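Print this page | E-mail to a colleague
14 shares

4. Remarks on food and drink made to pregnant employees

4.1 Material

The diaries were kept by 60 women who were in paid work during their pregnancy and who lived in Ceston, in Wodlow or in one of the villages between them. Each woman received a small notebook with the request to write down every remark that another person made about what she was eating or drinking while she was at work. We did not ask her to judge if the remark was kind or unkind. There was an open line for this at the foot of the page, and most of the women used it very often.

The diary period was fourteen weeks for all participants and began in November. We are aware that the winter holidays fall into this time, and that offices have more cake and more wine on the tables than in other months. For this reason the remarks on alcohol are probably higher in our material than they would be in the spring. We have not corrected for this.

In total the notebooks contain 325 remarks which could be read and used. A remark was left out when the handwriting was not clear, or when it was made by the woman's own partner on the telephone, as it then belongs to the home and not to the workplace.

4.2 What was said

The largest group of remarks concerns coffee. Several women wrote that a colleague had looked into the cup before speaking. A receptionist in Wodlow noted the same sentence, "Is that a real one?", on so many pages that she started to write only the letter R. She drank decaffeinated coffee the whole time, but she stopped explaining it in the second week. Tea was commented on much less, even when it was strong.

The second group is about quantity. Here the remarks go in two directions, and the same woman could receive both on one day. At the Phùng bakery in Ceston a shop assistant was told in the morning that she must eat for two, and in the afternoon, by a customer, that she would never lose the weight again if she continued like this. She was eating the same bread roll, which she had not had time to finish. On the open line she wrote: "I would like to eat it in the cold store."

The third group concerns foods which are believed to be forbidden. The advice was often out of date, or it was correct for one kind of cheese and given for another. Women who had already a child received fewer remarks of this kind, but they were more annoyed by them.

4.3 Who said it

We had expected that older colleagues would comment more than younger ones. The material does not support this in a clear way. More important was the place. In workplaces with a shared lunch room the remarks were frequent and mostly short, and they came from people who knew the woman well. In workplaces with customers they were rare but longer, and the women remembered them better when we spoke with them afterwards. One participant could repeat word for word what a man in the queue had said about her can of lemonade, although she had no notebook with her on that day and wrote it down in the evening.

Managers are a special case. Only nine remarks in the whole material were made by a manager. It would be wrong to conclude that managers are more careful in general. Many of the women did not eat in the same room as their manager, and some of them had not yet told the manager that they were pregnant when the diary started.

4.4 How the women answered

In most cases the woman smiled and said nothing. This was also true for remarks which she marked on the open line as rude. Where an answer is written down, it is usually a reference to a midwife or a doctor ("my midwife says it is fine"), and in the interviews a few women admitted that the midwife had never been asked. They used her as a kind of wall. We find this strategy interesting, as it ends the conversation without an open conflict, but it also accepts that a permission is needed.

Some women changed their habits. They took the break earlier, or ate in the car. Two of the teachers in our group moved their lunch to an empty classroom and kept it there until the start of their leave. Neither of them had told the colleagues why. A comparable change is known to us from the smaller study in Garusville, where the participants were asked about clothing and not about food, and we return to it in section 6.

The text of this section was last revised on 12th April.

Figure 2. Table top in light-coloured wood.

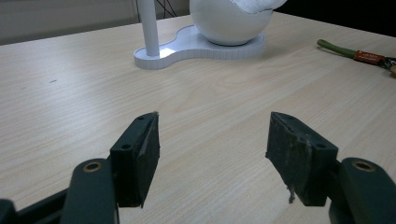
I kept one of these notebooks and I am glad that the cheese is in it. My colleagues were not bad people, and I think the section is fair to them, but I would have liked more on section 4.4. I ate in the stairwell until my leave began, and when I came back to work I went on doing it for a good while, with no bump left for anyone to comment on. Did you ask any of the others if they returned to the lunch room?

Contact | Copyright | Back to top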